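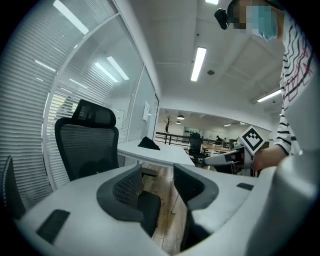
We are looking for an office host at Ternard, a shared workspace in the old Coltia building, and we would love it to be someone who notices things. The job is part greeter, part tidier and part keeper of other people's belongings. We have 63 members, and they come and go at all hours and leave a great deal behind them. You'd start each morning by walking the floor before people settle in, setting the blinds behind the glass so the light is kind to those at their screens, and rolling each high-backed chair home to its desk.

Then come the bags. People put them on chairs — on the seat, usually, where the next person wants to sit — and go off to lunch or to a call that runs long. You'd move each one to our shelf with care, lifting it by the body and never by the strap alone, and you'd write a little tag saying which desk it came from.
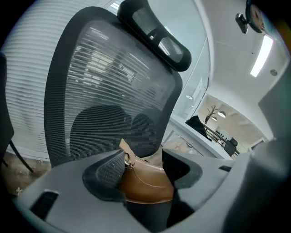

You'd also wipe down the desks, keep the kitchen shelf stocked with Unora tea (we get through a lot of it, I'm afraid) and help new members find their way around in their first week. No office experience is needed. We'll teach you the booking system, and it's a friendly one once you've met it.

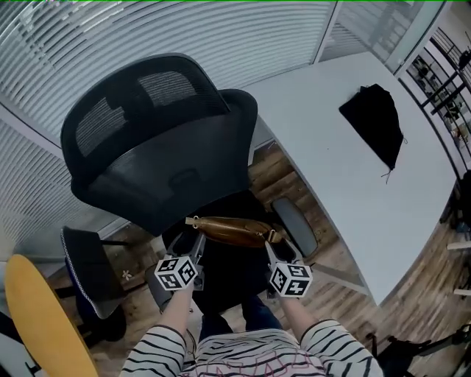
Stelios Vrettos told us the part he liked best was handing something back to a person who hadn't yet noticed it was missing, and that he'd do the early shift again tomorrow if his knees allowed.

The hours are mornings, 2 shifts a week to begin with, and more in time if it suits us both. Please be kind to the furniture and patient with its owners.

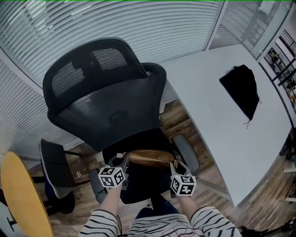 For your trial morning we'll ask you to get one desk ready for a new arrival, with one of us nearby to chat and answer questions. Take as long as you like over it. A tan leather bag on the seat and a black drawstring pouch left on the desk are just the sort of thing you'd be finding a proper place for, and we'd like to hear how you'd go about it.

To apply, write a few lines to Knut Brandes at the front desk, Room 322, by 13th July. A letter by hand is fine, and so is a short one.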